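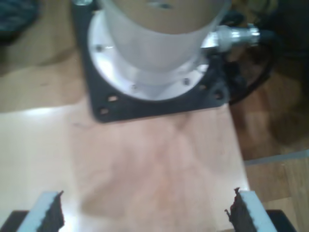 Writing Safety Rules for a Shared Robot Arm
Final project report, Malachy Cullinane
Wednesday, January 15, 2020

When I signed up for this project I figured I'd be programming a robot. What I got was a binder, a tape measure and a whole lot of arguing over what "slow" means. I ended up liking it way more than I thought I would!

Some background first. The Heffernan lab has one arm that all the project teams share, and until October the only rules were a sign on the door and whatever the last team told you. Shobha Amin, my advisor, asked me to come up with a rule set that students would really follow. I used the ISO 10218 robot safety standards as my starting point, plus ISO/TS 15066, which covers people and robots working close together. Those are long documents and they're written for companies, so a big part of my job was working out what applied to us (with Shobha reading over my shoulder, thankfully).

My first draft had 24 rules. I was pretty proud of it. Then I gave it to Eoin Ó Riain, who was about to do his first session, and he skipped straight to page two because page one was all definitions. Fair enough. I cut it down to a single sheet, moved the definitions to the back, and split what was left by when you need it: before power, while it's running, and before you walk away.

The before-power part is mostly about the base. A mounting plate should be fastened to something that won't shift, and a board sitting on a bench can shift even if every bolt in it is tight. So the sheet now says to check the bolts and then check the board too, as two separate boxes. I had them as one box at first and people ticked it after looking at the bolts. Cables get their own box. Connector fully seated, slack kept out of the arm's reach, and no loops hanging where a foot or a chair could catch them.

Grip pads took up more of my time than I want to admit. Rubber wears, and a rough edge on a pad doesn't tell you by itself whether it'll still hold something. I wanted a hard limit for when to replace them, but I couldn't find one that made sense for every pad we use, so the rule is to look at both pads, write down what you see, and do a test grip with a light object before anything heavier.

For speed I went with a cap of 200 millimeters per second any time a person is inside the taped area. The standard allows 250 for reduced-speed manual work, so we're under that. Evelien Van Acker thought it was too slow and told me so (several times!), but she also agreed that a beginner needs time to find the stop button. We kept it.

The rule I'd fight hardest for is also the shortest one: one person holds the pendant, and nobody else touches the controls. Before it, we had 3 logged mix-ups where two people each thought the other was in charge. No one got hurt, but I didn't love reading those pages.

Stuff I didn't finish: the sheet doesn't cover changing grippers, and it needs a proper risk assessment behind it for each new task. A checklist can't replace that, and I say so in bold at the top. Shobha has the printed copies, and Eoin is taking over the gripper section next term.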